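Tullarura Letters: README

This folder holds the public part of the Tullarura correspondence collection. Tullarura is a letter-writing program that pairs people in jail or prison with pen pals outside. The files are meant for groups that want to start a similar program, and for researchers who study mail access and isolation.

What is included

letters.csv: one row per letter, 2000 rows in all. Columns are letter_id, pair_id, direction (in or out), month, pages, language, topic and status.
pairs.csv: one row per pen pal pair, 500 rows. Columns are pair_id, months_active, match_reason and ended_by.
returns.csv: mail sent back by a facility, with the reason stamped or written on the envelope when there was one.
topics.txt: the topic list, with a short note on each entry.

No letter text is included. Writers agreed to have their letters logged, and that agreement does not cover publishing what they wrote. Please don't ask us for the text.

How the letters were logged

Mail is opened at the Sadel office by two people. One reads the postmark and counts pages, and the other enters the row. Topics are chosen from the list after a single reading. If a letter covers several things, we record the one that takes up the most space. 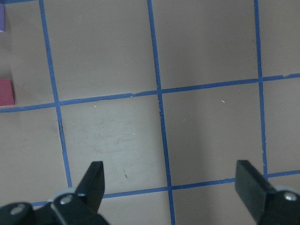

Sorting is done by pair before anything is entered. Each pair gets its own pile, and the piles stay put until every row has been checked against the envelope. Letters with no return address go in a separate tray and are entered last. If we can't match them, pair_id is left blank.

Removed or changed

Names, facility names and ID numbers were taken out. Exact dates were cut down to the month. Any facility with fewer than 15 letters was folded into a group called "other" before the facility column was dropped, so returns.csv has a few rows that only say "other".

Known problems

Rows entered before September used an older topic list. Leire Llorente recoded most of them by hand, but 50 still say "general" and should be left out of any topic count.
The pages column counts sheets for some early rows and sides for the rest.
A blank in ended_by means we don't know. It does not mean the pair is still writing.
Spanish letters were read by one person only.

Use

Free for nonprofit and classroom use. Credit the Tullarura letter program. Do not try to work out who any writer is, and do not combine these files with jail rosters or court records.

Corrections go to Leire Llorente at the Sadel office. Include the letter_id and the column name.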